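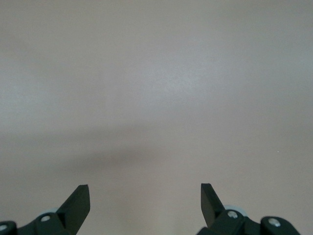
A pale work surface shows you less than you expect. Gray-beige reads cool where daylight reaches it and pinker further down, and a soft shadow can hide a smear until the lamp moves.

Dotent, a small maker of tabletops in Vergara, sells its plain finish under the name Drisance. The color has stayed in the range for 15 years. The shop tests each batch with 1,000 passes of a damp cloth, then checks it under a low light set to one side.

Care is simple. Wipe with warm water and a drop of dish soap, wait 5 minutes, and dry with a clean towel. Skip scouring powder. For dust, a dry cloth is enough, used in straight strokes from the back to the front.

A Drisance top costs $300 in the standard size. Dokier, the matching edge strip, is sold separately and ships in August.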